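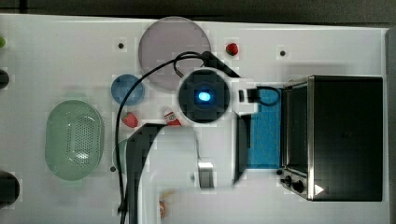
Do Reading Lists Sell Books? A Look at "Staff Picks" in One Store

Project report by Shirley Bellamy
Submitted 12th July

Background

Bookstores love a list. Ten thrillers for the beach, eight novels to make you cry, and so on. The people who put them together tend to say they work, and I wanted to see if there was anything behind that. The store I used is Entwistle, a used and new bookshop with one floor and a website. They let me see their sales records on the condition that I didn't print prices or customer details.

What I did

I picked one list, "Forgotten Fantasy," which had 35 titles on it and went up in March, both on the website and on a table by the register. I compared sales of those titles in the eight weeks before and the eight weeks after. For a comparison group I used 35 other fantasy titles that were never on the list, matched by age and format as well as I could manage. The matching was done by hand and somebody else might have done it differently.

Results

The list page was opened 892 times. The store had told me to expect "at least 1000," so that was the first thing to shrink. Sales of the listed books did go up, but most of the rise came from two of them, Belia and Naron. Without those two, the listed books and the comparison books look much the same.

Belia also came out in a new paperback during the same weeks. I can't separate the effect of the list from the effect of a better cover and a lower price, and I don't think the store can either. Naron is harder to explain away. It had no new edition that I could find, and it sat at the top of the list. It may just be that people look at the first entry and stop.

I also handed out a short survey at the register and got 375 back. One question asked whether a list had ever made the person buy a book. Most said yes. When asked to name the book, a lot of them left the line blank or wrote down something that had never been on any of the store's lists. One person put Sunine, a series the store doesn't carry.

Problems

One store, one list, one genre. The survey only reached people who were already buying something. The records don't show whether a website sale came through the list page or from a search.

What I would do next

Shuffle the order of the list every week and see if whatever is on top sells best. The store manager is not keen on this, as the order is "part of the fun."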